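Folding on the bed: surface, pinch point, sequence
Speaker notes, Saturday session, 50 minutes including questions
Speaker: Gobnait Horgan, Korunville Linen Services

Slide 1. Title
Leave up while people sit down. Name, department, nothing else. Mention that the handout is at the door and matches the slide numbers up to 9. Slides 10 and 11 were added after printing.

Slide 2. Scope
Folding of light items on a made bed. Guest rooms and residential rooms only. Laundry-floor folding on tables is Pascual Valdebenito's talk, after lunch, and I will pass table questions to him.
Items covered: pillowcases, thin blankets, nightwear, single-layer throws. Items not covered: fitted sheets, anything with a filling, anything over a double bed width.

Slide 3. Why the bed
Most rooms at the Damovstead site have no table longer than a pillowcase. The bed is the only flat area available, and staff use it whatever the manual says. The 2022 manual said to carry everything back to the linen room. The audit at Damovstead covered 206 rooms and found the linen room method in use on one corridor.
Pause here. Ask who folds on the bed at their own site. Expect most hands.

Slide 4. The surface
Three properties matter: friction, give, and relief.
Friction. A quilted cotton cover holds a light fabric in place while one edge is lifted. A satin runner does not. Remove runners before starting.
Give. A mattress yields under the hand. Pressing hard to flatten a crease makes a hollow, and the fabric follows it down. Smooth with the side of the hand and low pressure, from the center out.
Relief. Quilting lines can print through thin fabric if the piece is pressed against them. The marks fall out within the hour on cotton. On viscose they stay.

Slide 5. Preparing the cover
Pull the cover tight at the foot first, then at the two sides. Work on the half nearest the window. Check for pins and name tags. If the cover is due for changing, change it before folding, and do not use it as a work surface in between.

Slide 6. Color contrast
Short slide. A pale item on a gray or dark cover shows its edges clearly and the fold can be squared by eye. White on white cannot, and staff then fold to the pattern of the quilting, which is rarely parallel to the mattress. At Leiva the housekeeping team keeps one gray cover per corridor for this purpose.

Slide 7. The pinch
Main slide, allow eight minutes.
Lift the fabric by a ridge. Push a small amount of cloth together so that it stands up from the surface, then close on both sides of the ridge at the same height. The pinch should take the top layer only. If the cover underneath comes up too, the grip was started too low.
Common faults: pinching at the hem, where the doubled stitching rolls; taking too much cloth, which pulls the far edge inward; closing at an angle, which twists the ridge and leaves a diagonal crease.
Give people time to look at the slide before demonstrating. Pale pink cloth, gray quilted cover, one fold held between the two blue pads.
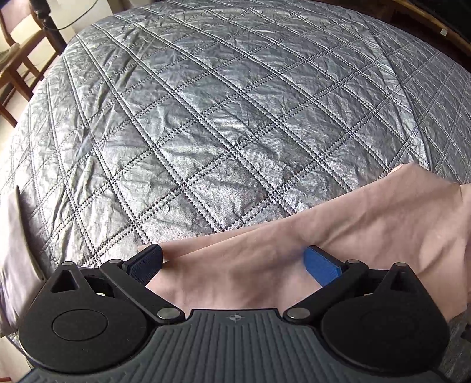

Slide 8. Sequence for a light throw
Read these out slowly. The handout has them in the same order.
1. Lay the item flat, face down, long side parallel to the foot of the bed.
2. Clear wrinkles from the center out.
3. Pinch a hand's width in from the right corner and lift.
4. Carry to the left edge, keeping the lifted part low.
5. Set down, release, square the corner.
6. Repeat from the near edge.
7. Final fold in thirds, open edge away from the door.
Step 4 is where most pieces go wrong. When the lifted part is raised high, air gets under it and the layers land out of line. Low and steady.

Slide 9. Results from the trial
The trial ran through January on two corridors. Total items folded: 2,886. Rejected at inspection and refolded: 206 on the first count. It is a coincidence that this matches the room figure on slide 3, and someone will ask.
Most rejects were thin blankets with the open edge facing the wrong way. Diagonal creases came second. Quilting marks were a minor cause and all were on viscose nightwear.
The trial target was 2,000 items, so the sample is larger than planned. It does not cover summer stock.

Slide 10. Storage after folding
Stack on the chair or luggage rack, never back on the pillow end. Maximum stack is knee height. Heavier items at the bottom. The Bidetti shelving in the newer rooms has a lip at the front, and stacks need to be set in from above.

Slide 11. Open points
Viscose: we have no good method on quilted covers. A plain sheet laid over the cover helps but adds a step.
Left-handed staff: the sequence is written for the right hand. A mirrored card is in draft.
Bed height: low beds mean a bent back for the whole task. Kneeling was tried and disliked.

Questions
If asked about fitted sheets, refer to the separate leaflet. If asked about timing per item, say it was not measured. Spare throws and one gray cover are in the crate under the lectern for anyone who wants to try the pinch. Crate goes back to the linen room by 4 p.m.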